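Keeping on top of the snack cupboard

31/01/2019

January is when I finally sort out the cupboard by the back door, the one where all the crisps, crackers and biscuits end up. By the end of the month I can't shut it any more, and there's always a half-eaten packet from November at the back that has gone soft.

First job is to get everything out on the worktop and check the dates. Then wipe the shelves with warm water and a splash of white vinegar – I use one part vinegar to 4 parts water – and leave the door open until they're properly dry. Crumbs love the corners, so I go round those with an old toothbrush.

Opened packets get folded over twice and pegged. Ordinary clothes pegs are fine! I bought 17 of those fancy sealing clips once and I can find 3 of them now. Crackers that have gone a bit soft will crisp up again in a low oven for a few minutes, but let them cool completely before you put them in a tin or they'll go straight back to being soggy.

Roxana Cusi from my old street in Skellbridge taught me to stand packets up on their ends, like books, with the tall ones behind and the short ones in front. I'd always laid them flat in a heap (and then bought more of whatever was at the bottom). You don't need to buy boxes for it either, as any bag with a bit of stiffness in it will hold them upright. 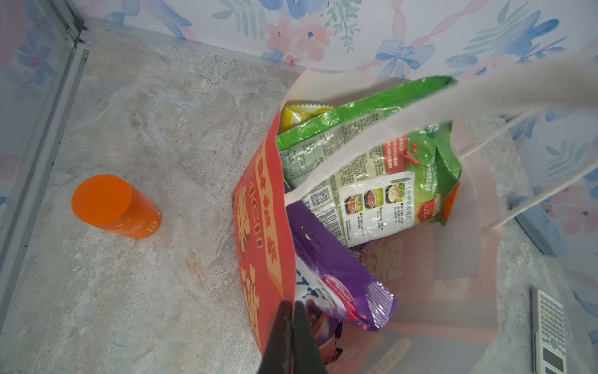 Anything heavy, like tins or jars, wants to go on the bottom shelf, and I keep the nuts away from the cooker side because the warmth turns them. Once a nut smells a bit like old paint, out it goes.

Last thing – stick a bit of paper inside the door and write down what you've run out of. Mine has a pencil on a string, and the pencil still goes missing. I do the whole cupboard again before the summer holidays, when the grandchildren come and clear most of it for me anyway.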